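4. Caring for the Tabletop

Applies to the Cordeiro round and oval tables with an oiled wood top. For lacquered tops, go to Section 5.

Before first use

1. Remove the film from the top and leave the table unloaded for 2 days.
2. Wipe with a soft, barely damp cloth, following the grain.
3. Dry with a second cloth. Do not let water stand on the surface.

Oiling

1. Sand lightly with 400 grit paper. Stop when the top feels even.
2. Vacuum the dust, then wipe with a dry cloth.
3. Apply Prurex oil in a thin coat. One coat takes up to 40 ml.
4. Wait 65 minutes and buff off whatever has not soaked in.

CAUTION: Oily rags can catch fire on their own. Lay them flat outdoors to dry before throwing them away.

NOTE: New tops darken during the first summer. Move lamps and trays now and then, or their outlines will show by the end of July.

Everyday use

Lift objects when you move them. Dragging leaves fine scratches that only sanding will take out.
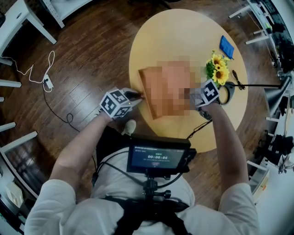
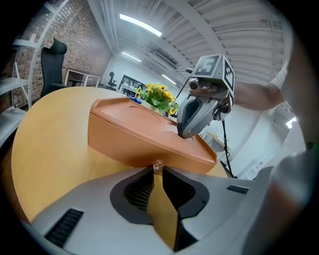 Use a felt pad under anything with a hard or rough base. Cups and pans need a coaster or trivet, including on a freshly oiled top. If a white ring appears, let it dry overnight and then repeat the oiling steps on that area only.

Replacement felt pads are listed in Section 7.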